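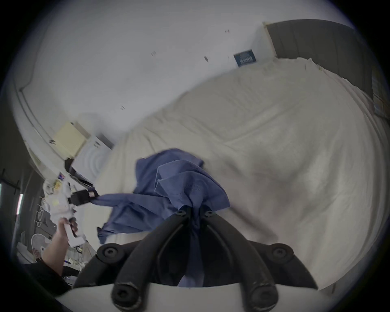
Blue cloth, crumpled

Vasorach Bed Linen – the Ekero duvet cover and sheet in cream

We have been selling the Ekero set for long enough now that it feels like a member of the family, and people still write to ask whether it is really as plain as it looks. It is! One color, a flat hem, buttons along the bottom edge and that's your lot. Veronica Bogdan drew it up for her own spare room in Pranden, where the morning sun comes in strong and anything with a pattern made her feel she was sleeping in a garden center, and we liked it so much that we asked her to let us make it properly.

The cloth is all cotton, woven for us at the Cârstea mill and washed once before sewing, so most of the shrinking is over and done with before the set reaches you. Fresh from the packet it can feel a little crisp. Give it a few washes and it settles down into something you'll be sorry to get out of in November.

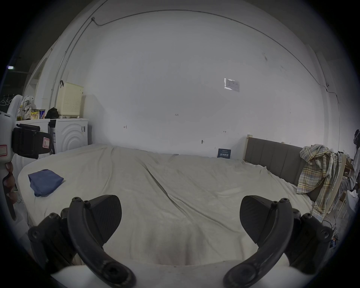 Cream sheet on a large bed, wrinkled

Now, about wrinkles, which come up in nearly every letter we get. Cotton creases, and this one creases cheerfully. If you love a smooth bed, take the cover off the line while it is still a touch damp, shake it hard (two people is best, one at each end) and iron it on the wrong side. Anca Vasiliu in our sewing room irons hers, pillowcases and all, with the radio on. I have never ironed mine and I sleep very well – please yourself.

Cream is a friendly color to live with. It goes with white walls, with old wood, with the blanket your aunt knitted, and it doesn't show lint the way navy does.
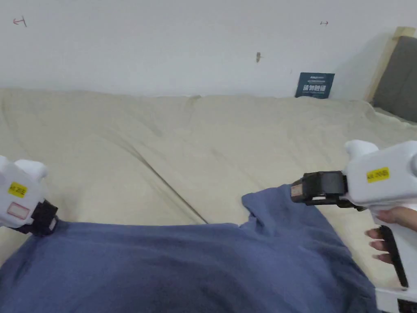
The cover closes with 11 buttons, sewn on with a shank so they don't pull at the cloth, and there are 2 spares stitched inside the hem. Inside each top corner you'll find a cotton tie. Do use them, as a duvet that has slid down to your knees at three in the morning is a miserable thing. The fitted sheet has elastic all the way around and suits mattresses up to a foot deep.

Care: machine wash warm with similar colors, no bleach, tumble dry low. Wash new dark clothing separately the first time or two.

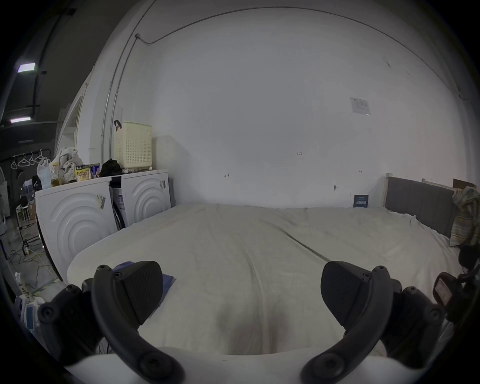
Folded blue cloth on the bedding

Sizes: full, queen and king. Pillowcases come in pairs and are sold separately.
Item number: 3215
Price: $70 for the queen set, cover and fitted sheet

Orders placed by 19/12/2020 go out before the holidays. For fabric swatches or an odd-sized mattress, write to Darius Stanciu at the shop and tell him your measurements.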